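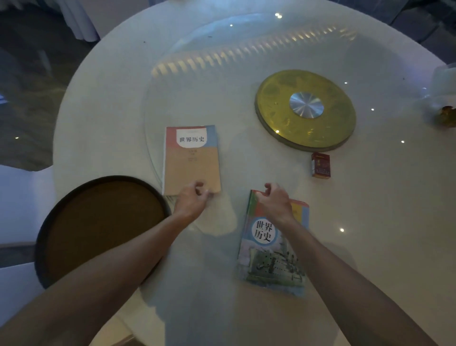

*Two books on a round table with a turntable.*

# ostow-textbooks

Catalog records for used school textbooks, with condition grades. The table has 900 rows, one per physical copy, covering 115 titles. Release 2 replaces the March release, which had broken edition keys.

## Contents

- `copies.csv`: one row per copy
- `titles.csv`: one row per title, joined on `title_id`
- `grades.md`: the grading guide
- `fix_dates.py`: the cleanup script used for this release

All files are UTF-8 with no byte order mark. Titles are stored in the original script. The `title_latin` column is a convenience field and should not be used as a key. It was filled in by hand and mixes two romanization styles.

## Fields in copies.csv

| Field | Type | Notes |
|---|---|---|
| `copy_id` | string | stable across releases |
| `title_id` | string | foreign key |
| `printing` | integer | blank if the copyright page is missing |
| `grade` | 1 to 5 | 5 is best |
| `corner_wear` | 0 to 3 | front cover only |
| `swelling` | boolean | page block visibly thicker than the boards or cover |
| `marks` | string | `none`, `pencil`, `ink`, `both` |
| `source` | string | `anik`, `skernano`, `marchetti` |

`grade` is assigned before the detail fields are filled in and is never recalculated from them. Expect disagreement. A copy with `corner_wear` 3 can still hold a grade of 4 if the binding is tight.

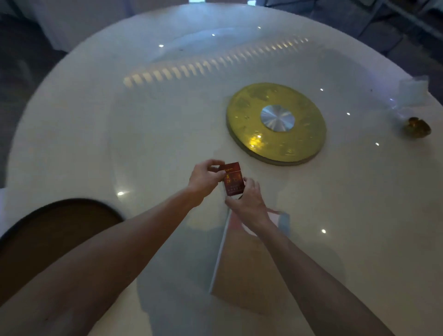

The `printing` field needs the most care. Many schoolbooks go through several printings a year with no change to the text, and publishers do not agree on what counts as a new edition. We keep the number as printed and leave the rest to `edition_note` in `titles.csv`. Where the two conflict, trust `edition_note`.

## Sources

Records came from three dealers' stock lists. Anik supplied the largest share and used its own four-step scale, which was mapped to ours with the table in `grades.md`. Skernano sent ungraded lists, and those copies were graded from scratch. Marchetti records have no `marks` data before the last batch. Blank there means not recorded, and the loader will not turn it into `none`.

## Known problems

- Around 100 copies have no `printing` value.
- Workbooks bound with a textbook are listed under the textbook's `title_id`.
- Spine color was dropped after release 1. Graders could not agree on faded covers.
- Prices are excluded. The dealers quote on different terms.

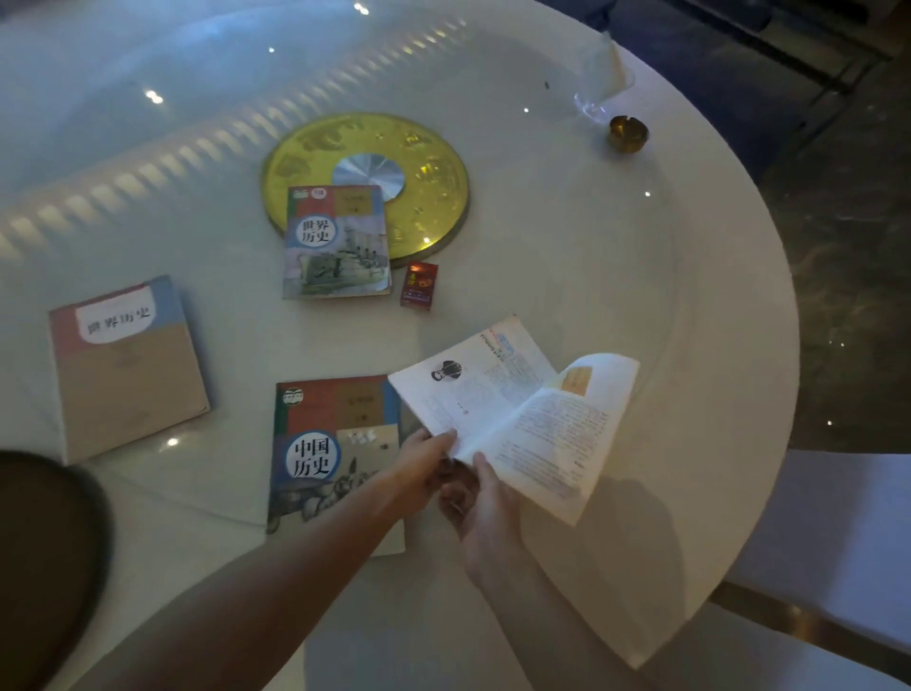 One bug report argued that `swelling` should be a three-level field, on the grounds that slight waviness and full water damage are currently the same value, and that any model of resale grade will suffer for it. The report is correct. Regrading is planned for the next release. Until then, filter on `swelling` together with `grade` below 3 to approximate the severe cases.

## Loading

```
import pandas as pd
c = pd.read_csv("copies.csv", dtype={"title_id": str})
t = pd.read_csv("titles.csv", dtype={"title_id": str})
df = c.merge(t, on="title_id", how="left")
```

Leave out the `dtype` argument and leading zeros are lost, after which the join silently drops matches.

## License

CC BY 4.0 for the tables, MIT for the script.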